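Jarnoment reopens its doors on the wharf road

13 February 2026

PORNPORT. There was a good deal of hugging on the footpath outside the old net store on Friday morning, and a fair bit of cake as well, as Jarnoment, the neighbourhood repair and lending shed, opened again after a long summer spent fixing its own leaking roof.

Regulars had been asking since before Christmas when they might bring in their wobbly chairs and silent radios, and by nine o'clock there was a queue stretching past the Bianchini bakery, which had very kindly put its urn out on the windowsill for anybody who fancied a cup of tea while they waited. One woman had brought a standard lamp and stood holding it the whole time, like a bishop with his staff, and would not hear of putting it down.

Assunta Bassi has run the shed from its earliest days, when it was a trestle table and a biscuit tin of odd screws, and she was plainly delighted to be back behind the counter (even if the counter is a new one and she hasn't yet worked out where she put anything).

"I've missed the noise," she told us. "You get used to people coming in cross about a toaster and going home in a better mood, and then the roof goes and you're sitting in your own kitchen with nobody's toaster but your own."

The roof took longer than anyone would have liked. The old iron had to come off in stages between spells of wet weather, and a good part of the ceiling came with it. Neighbours lent tarpaulins and ladders, the rowing club stored the sewing machines, and a raffle helped pay for the new gutters. First prize was a hamper, which was won by a family from Inia who hadn't known they were in the draw. 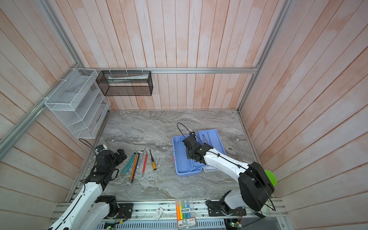

Vol. 9, No. 2

The lending side of the shed starts up again at the same time, much to the relief of gardeners who have been eyeing their hedges since the new year. Hand tools, ladders, jam pans and the ever-popular carpet cleaner can all be borrowed for a week, and longer if you ring and ask nicely. A membership costs $40 for the year and covers everyone living at the one address. Those who joined last year needn't pay again yet, as the months lost to the roof will be added on to the end.

Eero Pitkänen is coming back to teach his Saturday classes in mending and sharpening, and says beginners are the people he likes best, having been such a poor one himself. His first chisel, he says, was so badly ground that his grandfather used it to open paint. The opening class is on looking after kitchen knives and garden shears, and he asks that people wrap their blades in an old towel for the trip over, especially if they're travelling by bus.

There are places for children too, provided a grown-up stays with them, and the colour-coded drawers of buttons and beads have come through the whole business without losing so much as a sequin.

The shed will be open Saturdays from 9 am until 2 pm, with an evening session on the last Thursday of February if enough people put their names down. Classes are limited to 4 people at each bench, so it's wise to book at the counter. Parking is behind the bakery. Please leave the lane clear for the bread van.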